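The Skurnesar lift bridge opens for boats 19 times a day in March, and I have been late to work for most of them. The city wants to widen it to 18 yards. Fine, but a wide road standing straight up in the air is still a wall. Fix the timetable first - two fewer openings before nine would do more than any new lane.
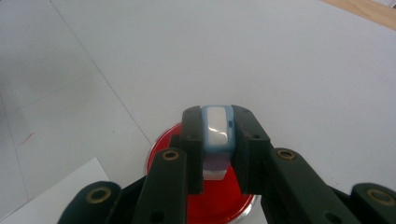
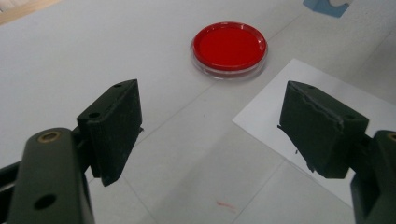 Gallska Bridge and Roads Club

Lamisi Dogbe disagrees, but she bikes.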